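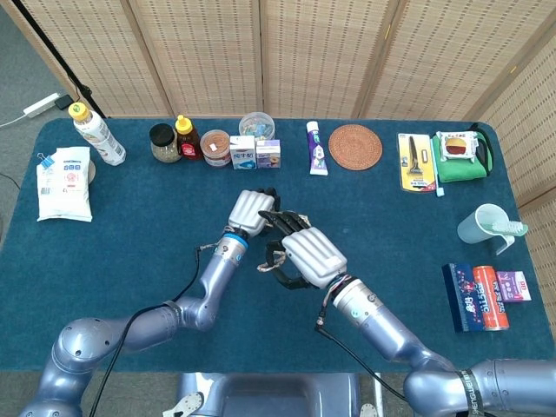 Pantry Shelf Reset at Cornholm: What We Kept, What We Moved and What Comes Next
By Evdokia Rallis

The shared kitchen at Cornholm has had the same dry goods shelf for as long as most of us have lived here, and for most of that time it has been full of things that belonged to no one in particular. In July we took everything off it, wiped it down and started over. The notes that follow are for anyone who uses the kitchen, including the people in the Dobson wing who come over on cooking nights.

The first job was sorting. Zeeshan Jadoon and Adeel Ansari emptied the shelf in one evening and put everything into three groups: still good, past its date, and no way to tell. The last group was the largest. It included two kinds of flour in unmarked bags, a tin with no paper on it, and a good deal of spice that had lost any smell it once had. All of that went out. We kept 26 items.

If something of yours is missing, ask Zeeshan before you buy it again. He set aside a box of things that looked private and it is still under the bench by the back door. It will stay there until the end of next month.

Oil and bottles

Bottles with yellow caps and bottles with black caps had been getting mixed up with the vinegar, and more than one pan was started with the wrong thing. Oil now goes at the far left of the shelf and vinegar goes on the rack by the window. Please stand bottles upright and turn the label out. A bottle lying on its side will leak sooner or later, even with the cap screwed down, and the left end of the shelf had a sticky patch that took Adeel most of an hour with hot water and baking soda.

Open bags

Any bag that has been opened needs a clip. Binder clips from the office drawer work better than the plastic kitchen ones, which lose their grip after a few months. Fold the top of the bag over twice, press out the air, then clip across the fold. We have put a cup of clips at the end of the shelf. When you finish a bag, the clip goes back in the cup.

Rubber bands are fine for a day or so but they dry out and snap. Twist ties are fine too, if the bag is thin enough.

Jars

Glass jars with lids are the best thing we have for dried herbs, seeds and anything granular. The trouble is that a lot of dried green things look the same once they are out of the packet. Write the name and the month on masking tape and put it on the side of the jar, not the lid. Lids get swapped when two jars are being washed together, and that is how we ended up with dried mint in a pasta sauce this spring.

Mudassar Mirani has offered to take in clean jars from anyone who has spares. Medium sizes are the most useful. He does not need any more of the very small ones.

Honey

There was some disagreement about this. Ehsan Lashari asked for one large jar that everybody shares, bought from the kitchen fund. Others preferred squeeze bottles, mainly on account of crumbs and butter. We are going with small squeeze bottles for now. If the honey sets, stand the bottle in a bowl of warm water with the cap closed and leave it. Do not put it in the microwave. One of the old bottles had clearly been through that and would no longer stand up.

Wipe the cap after you use it. A damp cloth is enough.

Seasonings

Round tubs with clear lids stack well, but only two high. Keep them away from the stove. The old spot next to the burners was handy, and it was also why the chili powder had turned into a single lump. Use a dry spoon, and don't shake a tub directly over a steaming pot.

Blends are harder to keep track of than single spices. If you buy one, please add the main ingredients to the tape - chili, sesame, garlic, whatever it is - so that people with allergies can check without opening it.

Sweets and small things

Small wrapped items go in a round clear container so they can be seen and don't end up behind everything else. Kids from both wings know where it is, so assume that anything you put in there is for sharing. If it isn't for sharing, keep it in your room.

Small boxes

Boxes of the smaller sort stay at the front, where they won't be crushed. Several of us shop at the Lerkent market and bring home packets printed in languages that not everybody here reads. That is fine and the cooking is better for it. We only ask that you put a strip of tape on the box saying what is inside and how much to use. Zeeshan can help with Urdu. For Chinese, leave the box on the counter with a note and one of the upstairs neighbors will usually get to it by dinner.

Please don't throw the box away and leave the inner packets loose. The date is nearly always on the box.

Dates

We are using a simple rule. Anything opened gets the month written on it. Dried herbs and ground spices get checked after 11 months. Oil gets checked sooner, by smell, and if you are not sure, ask a second person. Unopened goods go by what is printed on them.

Adeel will go through the shelf on the first evening of each month, starting at 7. It should take half an hour if the tape is in place. Anyone who wants to help is welcome, and anyone who wants to object to something being thrown out should come then.

Shopping

The list is on the side of the refrigerator. At the moment we need salt, black pepper, masking tape and a second box of binder clips in the larger size. We do not need rice, sugar or tea. The Grisance store on the corner has agreed to hold cardboard trays for us, and Mudassar will bring a few back to try as dividers. If they work we may buy something sturdier, but there is no plan to spend money on it before fall.

Receipts go in the envelope behind the list. Write your name on the back and what the item was for. Ehsan pays them out at the end of the month, and receipts with no name on them have to wait until he finds out whose they are.

The freezer is next. If you have something in there, please label it before the end of the month. Questions about the shelf can go to me or to Zeeshan, or you can leave a note in the kitchen book.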